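Chapter 7
Care and Adjustment of the Two-Finger Gripper

Stitedar Technical Readers, Hakala Edition
Revised September 25, 2025
Prepared by the Stitedar Editorial Office

The preceding chapters dealt with the gripper as a mechanism: how the fingers travel, how the linkages hold them parallel, and how force reaches the object. This chapter takes up the work of keeping one gripper in good order. It covers inspection of the finger pads, the pivots, and the base, and it sets out the order in which adjustments are made. The procedures are those used in the training shop at Gremton, where each student is assigned a single gripper for the length of the course and keeps its service record.

A gripper that is out of adjustment seldom stops working all at once. It begins to close a little off center, or one pad meets the object before the other. With a rigid block the fault may go unnoticed for weeks. With a bagged or soft item it shows at once as a slow turn of the load. For this reason the acceptance check in Section 7.4 is carried out with ordinary packaged goods of mixed shape, and the test blocks are kept for measurement only.
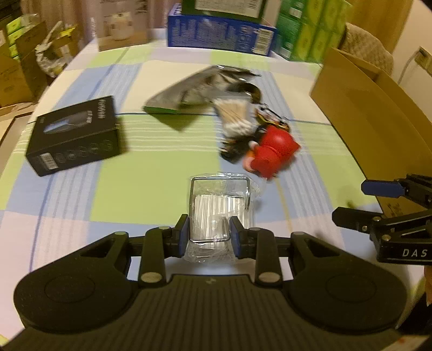

The pads should be examined before any other part. A pad is replaced when its surface has become glossy, when an edge has lifted, or when a fingernail drawn across the face catches in a cut. Pads are always replaced in pairs. A new pad set against a worn one will shift the closing point, and the technician who then corrects the fingers to suit will have to correct them again at the next change. In the Gremton shop the pads are inspected every 3,000 closings and at the start of each term.

Before the new pads are seated, the finger faces are wiped with a lint-free cloth and allowed to dry. Solvents are not used on the pads themselves. The Stadedine service sheet, reproduced in Appendix C, lists the cleaners that may be used on the metal parts.

The pivots are examined next. With the gripper at rest, each finger is held near its tip and moved gently from side to side. A small, even amount of play is acceptable. Play that is greater on one finger than on the other indicates a worn bushing, and the linkage on that side must be opened. The student should note in the record which pivot was found loose and should keep the worn part in the bag provided until the instructor has seen it.

Adjustment follows inspection and is never combined with it. The fingers are first brought to the fully open position and the angle between each finger and the base is read. Both readings should be 90 degrees. If they differ, the linkage on the high side is shortened by one turn of the adjusting screw and the reading is repeated. When the two sides agree, the gripper is closed on the gauge strip and the contact line is checked along the full height of the pads.

The acceptance check consists of 100 consecutive closings on mixed goods, with the result of each entered on the form. A gripper that drops an item is returned to the inspection stage. It is not sufficient to tighten a screw and resume the count.

Students often ask how long the full procedure should take. In July, the introductory class at Hakala needed over 19 minutes for the pads alone, and this was considered satisfactory. Speed is not graded in this course.

Section 7.1 begins with the tools required and the layout of the service record.

In this unit
Chapter 6: Linkages and Parallel Motion
Chapter 8: Cables, Connectors, and Strain Relief
Chapter 9: Keeping the Service Record
Appendix C: Stadedine Service Sheet

Copyright Stitedar Technical Readers. All rights reserved. | Contact the editorial office | Back to top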